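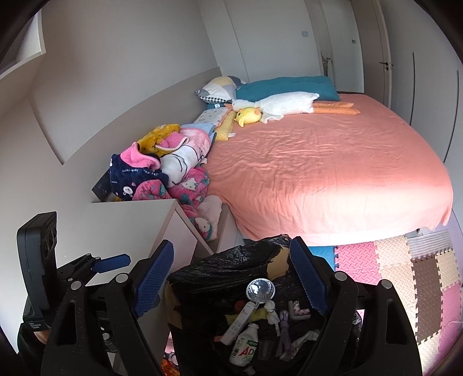
No. 40

I finally got the well permit file for the lot behind us. It took two tries, so I'm writing down how it went for whoever on the street wants to do the same.

My first request went to the county and asked for "everything on the Pasden Road well." The clerk, Svenja Wallner, wrote back that the county only keeps the recorded easements. The permits are with the township of Flurnidgate. She was polite about it and gave me the right mailing address, but that was three weeks gone.

The second request was better. I listed the parcel number, the span of years, and the kinds of papers I was after - permit applications, inspection sheets, letters to and from the driller. I also said I would take scans if they had them. They had scans of some of it. The rest was on paper, 895 pages in three boxes, and they offered to let me look through it at the office before paying for copies.

Do that if you can. I went in at 9 in the morning and was done before lunch. Most of the boxes turned out to be copies of the same survey. I flagged 40 pages and paid for those.

A few things I would tell a neighbor:

Keep the letter they send when they get your request. The reply clock is figured from that date.

If they black something out, ask which exemption they used. Mine had a phone number removed and the letter gave the reason, so I let it go.

Ask for a fee estimate up front. Dae-han Hong, two doors down, asked for the same file last March and did not, and he paid for all of it.

The inspection sheets stop the year the Ruchti family sold. I don't know yet if later ones were lost or never done. I have sent a third request for that, just the one parcel and just the inspections, and I'll post the answer when I get it.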